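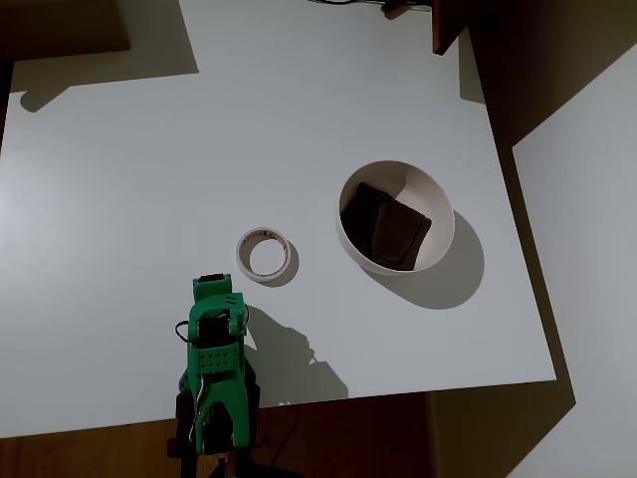

merrick_lane
I would not sell it yet. The Flelham bus is every 3 hours after May, and without a car you will be stuck there.

Bundik
Thank you for the answer. But the insurance went up by 100 pounds and I drive maybe 4 times in a month. My work is in Minbridge now, I can walk.

tallhedge
Sell. I did it 3 years ago and I don't miss it, taxis are cheaper.

merrick_lane
Cheaper if they come. Try to get one from Flelham at 6 in the morning.

Bundik
This is my worry also - my early train. Is it possible to insure a car only for the winter months?

tallhedge
Some firms do it, but read the cancellation fee first.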